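4.2 House rules for resetting the table

I'll admit that when we started the Trudine study, I thought the safety rules would be the hard part and the table rules would take an afternoon. We already had a decent list for the arms themselves: who may stand where, who holds the stop button, what gets checked before power goes on. What we didn't have was any agreement on how a table should be set before an episode starts, or on what counts as a fair start. Two operators could follow the same task sheet and hand us recordings that had almost nothing in common (I was one of those operators, so I'm not pointing fingers).

The task family in this section is small kitchen work with two arms. Our first draft of the rules, which we called Vumitz after the shared folder it lived in, was 37 items long and mostly copied from our machine shop sheet. People read it once and then worked from memory. When I went back through the 1,814 episodes recorded under that draft, 291 had at least one start condition that broke a written rule, and in most of those the operator had left no note. The rules people skipped were nearly all about cords, spacing and what the grippers were doing at the start. Rules about the arms were followed pretty well.

So we cut the list down to 21 items and rewrote every one as something you can check by looking at the table from the front. "Ensure adequate clearance" went out. In its place we have "gripper fingers are above the tabletop and touching nothing." I like this version a lot better! It's longer to read, but two people standing at the same table will usually give the same answer, and that was the whole point. Figure 6 shows a table at the moment of a start check, with the plate and toaster on one side and the basket well away from them.

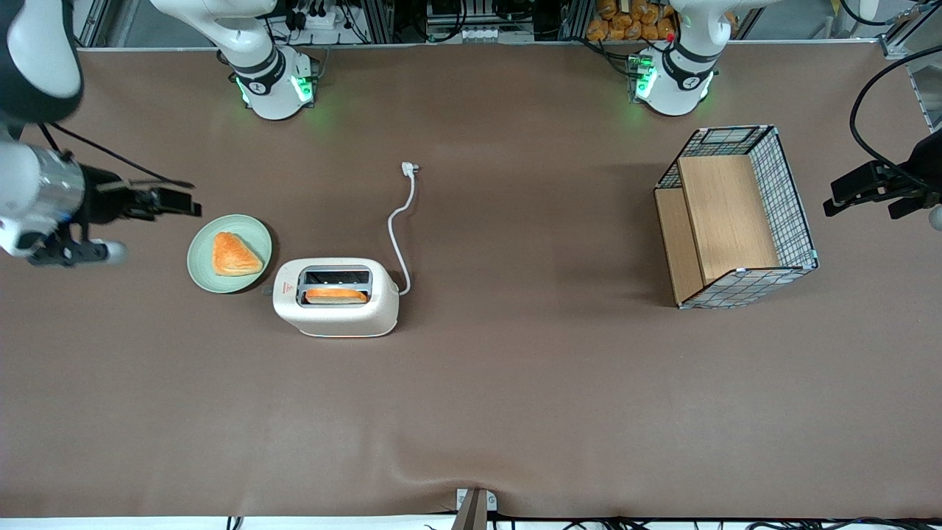
Figure 6. Start check for a kitchen episode. The toaster's plug lies on the table (rule 9) and the right gripper is held above the surface (rule 4).

Rule 9 is the one we argued over most. It says that any appliance with a cord is unplugged for the start check, and that the plug has to lie on the table where the checker can see it. Some of us wanted the cord coiled and tied out of the way, and I get why, a loose cord is one more thing for a gripper to catch. But a tied cord tucked behind an appliance tells you nothing about the other end. We ended up allowing a loose cord as long as the plug is in view and no part of the cord crosses the planned path of either arm. If the cord does cross, you move the appliance, not just the cord - a cord pushed aside by hand tends to spring back.

Real food gets its own rule (rule 12). We use real bread and pastries in a lot of episodes because plastic ones don't crumble or bend the way the real thing does. Anything that goes on the table as an object is out of the food supply from then on, and it goes in the bin at the end of the session. Spare packs stay off the work surface. This sounds obvious, and we still had to write it down.

The covering on the table is handled by rule 2. Clamps are checked by hand before the arms are powered, and a crease is acceptable if no object sits on it. Raised fabric is allowed near an edge as long as it's outside the reach marked on the task sheet. We tried a stricter wording at the Dollivmont site, where the cover had to be flat everywhere, and resets got so slow that operators started skipping the check altogether. I'd take a looser rule that people follow.

One thing we haven't settled is who does the check. At Mosquera the operator checks their own table, while at Dollivmont a second person does it and signs. The second-person check catches more, mostly on spacing, but it needs somebody free at every reset and we don't always have that. For now the written rule asks for a second person on the first episode of a session and after any change of objects. The operator can do the rest alone.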